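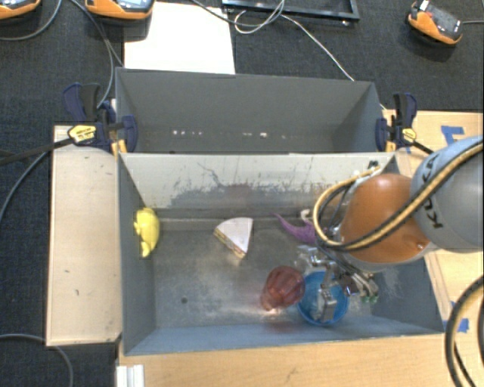 Pelska Street and the old Silberg shops

I drove over to Cosov in June to walk Pelska Street before the county changes the drainage. My father hauled freight along there for 16 years and I hadn't been back since the depot closed. I parked by the feed store at nine in the morning and went on foot.

The first stop was the railroad underpass. The clearance sign still reads 11 feet, and the concrete on the east side still has the long scrapes that were there when I was a boy. Trucks coming off the bypass take the turn too late to see the sign. The man at the feed store told me the last one lost its whole roof in March.

Past the underpass the brick paving starts. It runs for two blocks and stops at the corner where the Zürcher bakery used to be. The bricks have sunk along the gutter and hold water. If you look for the manufacturer's stamp, you'll find it on the ones closest to the storm drain. The rest were flipped when the gas line went in.

The Zürcher building is a tire shop now. The owner let me look at the back wall, where there is a patch of lighter brick in the shape of an oven door. He has been asked about it often enough that he moved a rack to keep it clear.

The Silberg shops

At eleven I had an appointment to see the Silberg machine shops, at 332 Pelska. Benedikt Baumgartner met me at the side door. He worked there as an apprentice and came back to look after the place when the family sold it. The front office has the original counter and a wall clock that runs ten minutes slow. The main floor is mostly bare. Bolt holes in the concrete show where the lathes stood, and the line shaft still hangs from the ceiling, with three of its pulleys.

He showed me a ledger from the foundry side. One page lists 629 manhole covers cast for the city in a single year. I found four of them on my way back to the car, all with the S in a circle near the rim. The one in front of the Methodist church is worn almost smooth.

Baumgartner opens the building on request. Ring the bell at the side, not the front, and wear closed shoes. There is no charge, but there's a coffee can by the door for the roof.

Lunch was at the counter across from the post office. I had the ham sandwich. On the way out of town I took the bypass and went over the tracks instead of under them. There's a pull-off on the left where you can see the roof of the shops and the back side of the underpass, and I'd like to go back in the fall when the leaves are down.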